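Speaker notes – winter aid and regional security
Session two, February. Speaking time: 23 minutes, questions to follow.

## Opening

Good morning. I will speak on behalf of the Varnstead Policy Forum about one question: what the border region of Kistitz needs from its partners in the coming year, and why those partners should keep paying for it.

*(Pause. Allow latecomers to be seated.)*

The case for support is often made in moral terms. We share that view. Today, however, I will argue from interest. A neighbor that can keep its lights on, its courts open and its border guarded costs us far less than one that cannot.

## The situation in Kistitz

- The region has 187 local councils. Of these, 72 now depend on outside funds to pay for basic services.
- The rail link through Prulitz carries most of the grain that leaves the region. Repairs to the line have been delayed twice.
- Families displaced in the autumn are still living in schools and public halls. Many do not expect to go home before summer.

Stress the second point. The audience will know about the displaced families. Fewer will know about the railway, and a closed line at Prulitz would raise food prices well outside the region.

## Civilian aid

Defense support receives most of the attention in the press. Civilian aid receives less, and it is the first item to be cut when budgets are tight. Our forum believes this is a mistake.

Last winter the Marty program sent 3000 parcels of warm clothing and bedding across the border. The cost was small when set beside any military budget line. Local officials told us that the parcels allowed them to spend their own money on fuel.
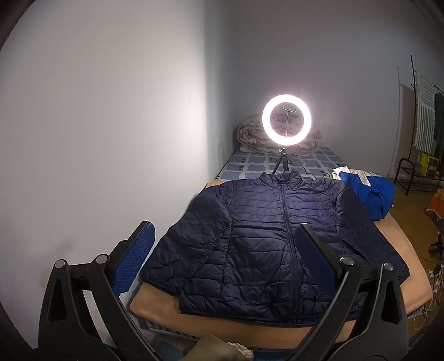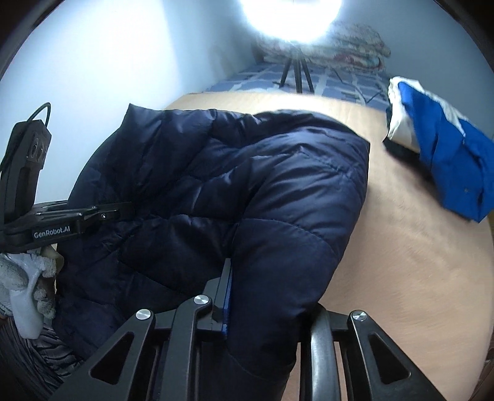
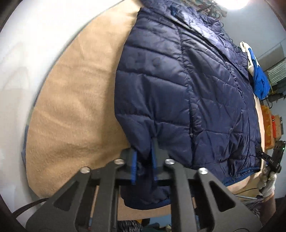 *The navy quilted jacket.*

The Marty program is funded one season at a time. Its staff cannot sign a lease on a warehouse, and they cannot buy in summer, when prices are lower. We ask donor governments to commit for three years.

*(If time is short, skip to "What we are asking for.")*

## Answering the critics

Expect two objections.

The first is that the money would be better spent at home. Our reply is that much of it already is. Goods are bought from domestic suppliers, and transport contracts go to domestic firms.

The second is that long commitments reduce the pressure for a settlement. We see no evidence for this in Kistitz. Talks have stalled each time that support appeared to be in doubt – the other side had good reason to wait. Say this slowly. It is the most important sentence in the talk, and it is likely to be quoted.

Do not be drawn into a discussion of individual party leaders.

## What we are asking for

1. A three-year funding agreement for civilian aid, with a public report each year.
2. A joint repair fund for the Prulitz line.
3. Training for border staff, to be held in Varnstead and open to all partner states.

The full text of the proposal is on the table by the door. Written comments will be accepted until the end of the month.

*(Hand over to the chair for questions.)*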